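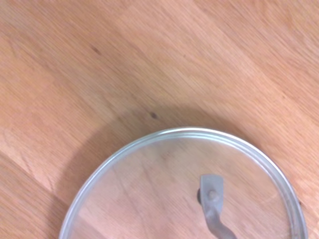 Page modifiée en octobre

Imprimer | Envoyer par e-mail

Le couvercle en verre, cette fausse transparence

On nous le vend comme un progrès : surveiller sans soulever. J'ai voulu y croire. Posé sur le bois, avec son cercle de métal brillant, l'objet a de l'allure. Sur le feu, c'est autre chose. Trois minutes de frémissement et la buée cache tout, si bien qu'on soulève quand même.

Drahomíra Murín, qui a tenu vingt ans les fourneaux d'une pension à Stirnotitz, n'en démord pas : « Le verre rassure ceux qui n'écoutent pas leur casserole. » Elle cuisine au bruit. Je la trouve un peu sévère, mais mon riz lui donne raison.

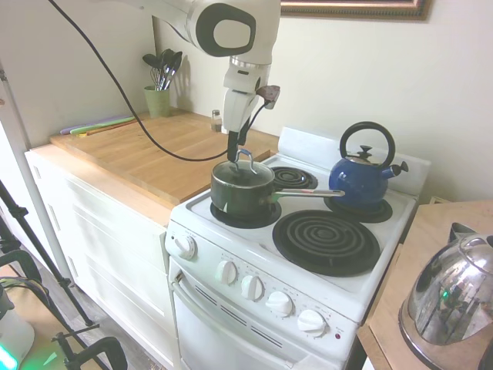

Reste la question de la prise. Une boucle de métal se saisit bien, à condition d'avoir un torchon à portée de main. Le vendeur de chez Dirnura m'a juré que la sienne restait froide — je lui ai proposé d'essayer devant moi, il avait un client. Son modèle coûte 96 euros avec la casserole, le Darko en coûte 80, et je défie quiconque de les distinguer à l'usage.

Quant au rangement, aucun placard n'aime ces disques bombés. Les miens finissent debout, derrière les planches à découper.

Commentaires (2)

Odile : Le mien a quinze ans et pas un éclat. Vous êtes dur.

Marc_T : Et la rigole sous le cerclage, impossible à nettoyer, vous n'en parlez pas ?

Ce site utilise des cookies. Accepter | Refuser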